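Search this site Enter keywords Go

Call for testers: come and break the Clelano 5 mail client with us

Posted in January by the Clelano desktop team

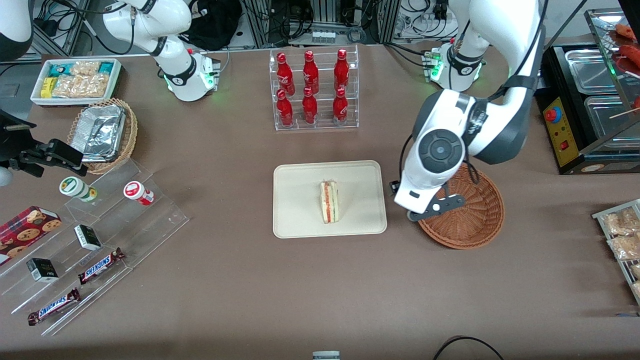
A sandwich on the tray and Coca-Cola in the rack.

Clelano 5 is nearly ready for other people's mail, and we would love some of it to be yours. We are looking for testers on Linux, Windows and Mac to run the second beta of our desktop mail client every day for a month, tell us what goes wrong, and tell us what feels good too. You don't need to be a programmer. You do need to get a fair amount of email and have opinions about how it should be handled.

If you have never come across us, Clelano is a free, open source mail program. It reads mail over IMAP and POP, keeps a copy on your own disk, and tries very hard to stay out of the way. Most of the work is done from a small office in Wustthorpe, and the rest comes from contributors who send in patches and translations from all over the place. The code is public and so is the bug list.

What's new in this one

The big change is search. The old search was written when most of our users had a few folders and cleaned them out now and then. Those days are gone! People keep everything now, and the old code would sit there thinking while you went to make coffee. So we threw it out and wrote a new index from scratch. It's called Luangrath, it lives in its own process, and it updates as mail comes in. On our own machines results show up while you are still typing. We want to know if that holds on yours, especially if yours is old.

Luangrath also looks inside attachments for the first time. Plain text, PDF and the common office formats are covered in this beta. Spreadsheets are covered in theory – please send us your ugliest ones, with the private parts taken out.

The other large piece is Rirnow, our new settings sync. It copies your account setup, filters, signatures and window layout between computers. It does not touch the mail itself, and it does not store passwords. Everything is encrypted before it leaves your machine. You can use the server we run or put the server part on a box of your own, and we are very keen to find people who will try the second option, as the setup guide has only been followed by the people who wrote it.

Then there is a long list of smaller things. The message list can finally be sorted by size inside a thread. The compose window remembers where you left it, even on a second monitor. Dark mode no longer turns quoted text the same gray as the background (sorry about that one, everybody on beta 1). Keyboard shortcuts can be changed without editing a file. The tray icon on Linux has been rewritten and now behaves on the desktops we were able to try, and there are certainly desktops we were not able to try.

Who we are looking for

We'd like a real mix. Beta 1 was tested mostly by people who already hang around on the mailing list, and they were wonderful, but they all use their mail in much the same way. This time we hope to hear from people who run a shop from their inbox, people who are on twenty school and club lists, people who write in more than one language, and people who simply can't stand their current mail program.

You should have:

- a computer you use most days, running a current version of Linux, Windows or Mac OS
- at least one mail account with 3000 or more messages in it, so that the new search has something to chew on
- a backup of your mail, or the willingness to make one before you start
- enough patience to write a bug report that another person can follow

We would be extra happy to get:

- anybody who uses a screen reader or works entirely from the keyboard
- anybody who writes in a right-to-left script
- people with slow or patchy connections
- people on older laptops with a spinning hard drive
- anybody moving in from another mail program, so we can watch the import code sweat

What you would be doing

Mostly, reading your mail. We ask you to make beta 2 your main mail client for the month and to keep it updated when we push a new build. There will be a new build whenever we have fixed enough to make it worth your download, so expect a few busy stretches and a few quiet ones.

When something breaks, you file a report. There is a form built into the program under Help, and it fills in your version and system for you. It shows you every line it is going to send before it sends anything. If you would rather use the public tracker directly, go ahead, and please search for an existing report first. The tracker stands at 97 open bugs for this release as I write, and we know some of those are the same bug wearing different hats.

We'll also send out short task sheets. One might ask you to move a folder between accounts and back, another to set up Rirnow on a second computer and change a filter on both at once. You can skip any that don't fit your setup. A sheet normally takes less time than a cup of tea, apart from the import one, where the time depends on how much you are importing.

At the end there is a survey. It has a big empty box at the bottom, and we read what people put in it. The option to move the folder list to the right side of the window came from that box last time around.

A fair warning

This is beta software. We run it on our own mail every day and we have not lost any, but we have seen it crash, and on one Windows machine the index rebuilt itself every time the laptop woke up. That one is fixed. There will be others. Please do not put it on the only computer in the office on the day the taxes are due.

Beta 2 keeps its data in a separate folder from the stable version, so you can have both installed and go back whenever you like. Mail you delete on an IMAP server from inside the beta is still deleted on the server, of course. POP users should turn on "leave messages on server" before the first download. It is on by default in the beta, but check it anyway.

Calendar is not part of this test. The calendar tab is there and it opens, and that is as much as we will promise for now. The add-on system has changed as well, so older add-ons will be switched off when you first start up. If you write add-ons yourself, get in touch on the developer list and we will help you move yours over.

What you get

We can't pay testers, I'm afraid. You'll get your name or nickname in the credits if you want it there, a place on the testers' list where the developers answer questions themselves, and a say in how things work while they can still be changed. We will send stickers to anyone who files a report and gives us a postal address. The stickers are very nice.

We also hold an open chat session during the test, where you can grumble at us directly and see some of the features we are thinking about for later. Times will go out on the testers' list, and we'll try to pick ones that aren't the middle of the night for half the group.

How to sign up

Send a message to the testers' list from the address you plan to use and put "Clelano 5 beta 2" in the subject. Tell us:

- which operating system and version you run
- what mail program you use now, and what bugs you about it
- what kind of account or accounts you have, and whether they are IMAP or POP
- whether you would be willing to try running your own Rirnow server
- anything unusual about your setup, the stranger the better

There is no test to pass and no minimum number of reports. We are taking sign-ups until the end of January and will send out the download link and the first task sheet together. If you signed up for beta 1 you are still on the list, but please write in again so we know you're still up for it.

Translators are welcome at the same address. The new settings screens have plenty of fresh text in them, and most languages have not caught up yet.

Comments

Guest
Signed up. I've been on the stable version for years and search is the only thing I ever complain about, so this is great news. Will the index work on an encrypted home folder?

Clelano desktop team
Yes, it is just ordinary files in your profile. It will be as fast as the disk under it. Let us know how you get on!

Guest
Is there a 32-bit build for Linux? I have an old netbook that would be perfect for your "older laptops" group.

Clelano desktop team
Not ready-made, but it should compile. If you manage it, please post your steps to the list. We would be glad to have that netbook along.

Guest
Please, please let me turn off threading per folder. Beta 1 forgot my choice every time I restarted.

Guest
Same for me on Mac. It remembers for the inbox and forgets for everything else.

Clelano desktop team
Thanks both, we know about this one and there is a fix in beta 2. If it still forgets, reopen the report and attach your folder settings.

Guest
Can I join if all my mail is POP? Everybody seems to have given up on us.

Clelano desktop team
Very much so. We have far too few POP testers. Write in!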